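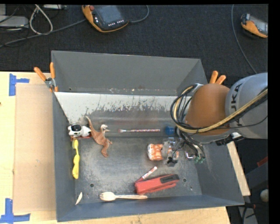 Wian Joubert asks why the gripper loses its zero every time somebody moves the bin, and could we please put the answer somewhere he can find it. Fair enough! These are the things I get asked most about looking after the Stultia cell.

Last updated: April

Do I have to redo the zero if the bin has shifted?
Yes, I'm afraid so. The gripper itself is fine, it's the bin position that's gone. Put it back against the tape, get both clamps on the corners (the orange-handled ones) and touch off on 3 points along the rim. If they agree, carry on.

How do I stop the cables snagging?
Jog the wrist slowly through its full turn with the bin empty and watch the loop — it needs enough slack to go all the way round without pulling, but not so much that it drops past the fingers. I check mine every 8 shifts, and again after anyone has had the gripper off.

One finger closes late. Is it broken?
Probably not. Nine times out of ten it's a connector that hasn't been pushed right home. Stop the arm, power down, reseat the lot and try again. If it still lags, write it in the Engelbrecht log and leave it for me or Nosipho Oosthuizen, she's much better with the thin wires than I am.

Does it matter what goes in the bin?
Mix it up! Soft, shiny, skinny, awkward — all good. Just keep things off the walls when you're testing a new setting, as the arm can get a bit close in there.

Where does the pendant live?
On the floor behind the table, screen up, and please don't hang it by its cable. We've replaced one already.

What speed after a repair?
I start at 17 per cent and stay there until I've seen a whole bin cleared. Yes, it's dull. Bring a tea.

We use cookies to remember your settings. Accept | Manage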